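Cable management under the desk, continued

The old arrangement was a power board on the carpet and everything else plugged in around it. I replaced it over two evenings at the end of January. Notes follow, mostly so I can repeat the job at Verena Gisler's place in February.

## Separation

Mains and data now run on opposite sides of the desk and cross once, at right angles. The crossing sits behind the rear leg. Mains leads are tied every 344 mm, an odd figure that comes from the hole spacing on the Stöckli rail. Data leads get hook-and-loop only. Zip ties deform the jacket on Cat 6 if pulled hard, and I pull them hard.

## Labels

Every lead is labelled at both ends, 10 cm back from the plug. I used the Dodari tape in grey – the white version yellows near a window. The label gives the destination, never the device colour or brand, as those change.

## Trays

Slotted tray is easier to live with than solid trunking. A lead can leave at any point, and adding one later doesn't mean emptying the whole run. The Ilden tray costs more than the Arnumus one and has a stiffer lid. Cut it with a fine-toothed saw and file the burrs before anything goes in.
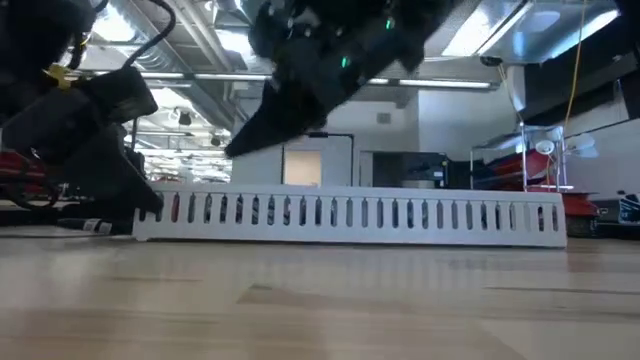
White slotted tray, laid flat on the floor.
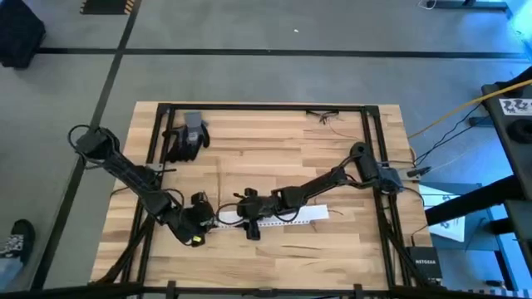

## Still to do

- Move the modem off the windowsill.
- Shorten the monitor lead, or buy one of the right length.
- Replace the two adhesive clips that let go on the second night.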